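Haminska 400 dry-wipe marker set: review
Jun 16, 2018

The Haminska 400 is a low-odour, alcohol-based marker with a bullet tip and a screw-in refill. It is sold by Brastilton in packs of 19, with two refill bottles included. I used the set through a full term of evening classes.

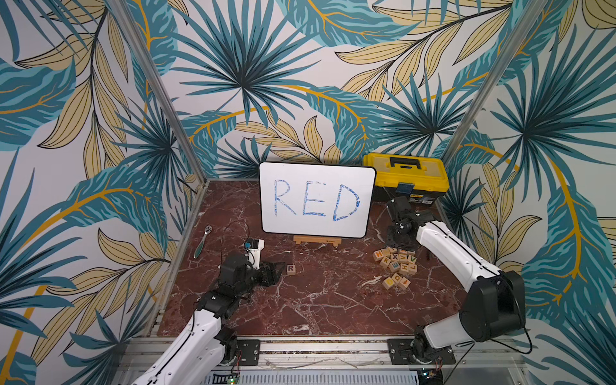

Photo: Girkside Workshop

Coverage is the weak point. Black and green lay down a solid line at normal writing speed. Blue is thinner and tends to streak on wide strokes, and a second pass lifts part of the first unless it is left to dry.

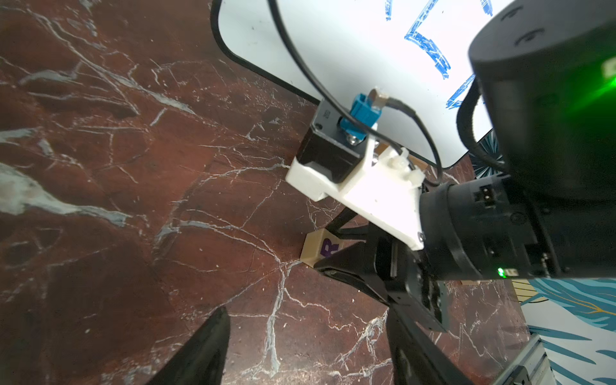 Drying time is short, so left-handed users should have little trouble with smearing. Text left up overnight came off with a dry cloth. After a week it needed spray cleaner, and red left a faint pink shadow on an older melamine board. The Pálfi markers I used before wiped cleaner but ran out much sooner.

The tip is firm and holds its shape. One of mine was pushed back into the barrel by heavy pressure and could not be pulled out again. Caps click shut and have a flat side, which stops the pen rolling off a desk.
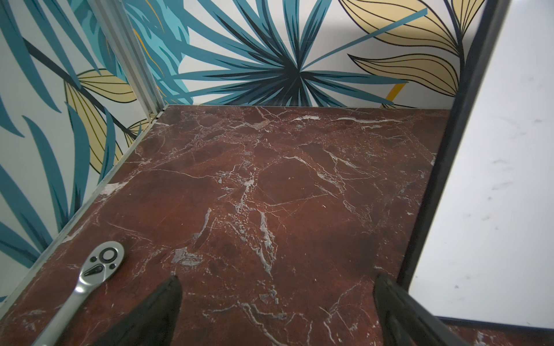
Refilling

Unscrew the end plug, add ink up to the moulded line and stand the pen tip down for an hour. Overfilling causes blots at the tip. A bottle gave me 276 lines of ordinary handwriting on a wall board before the colour faded.

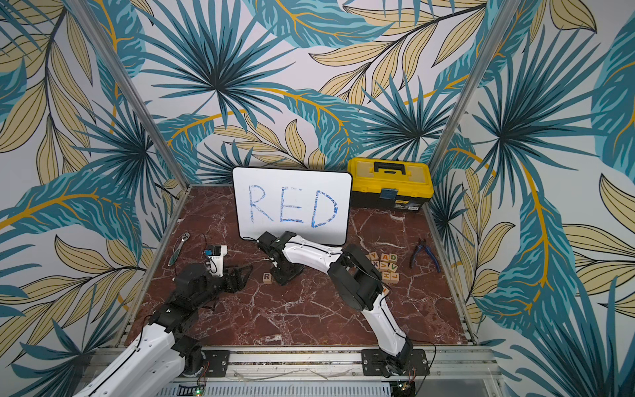
Blue lettering on a small white board.

Verdict: good black and green, average blue. Replacement tips are due in August.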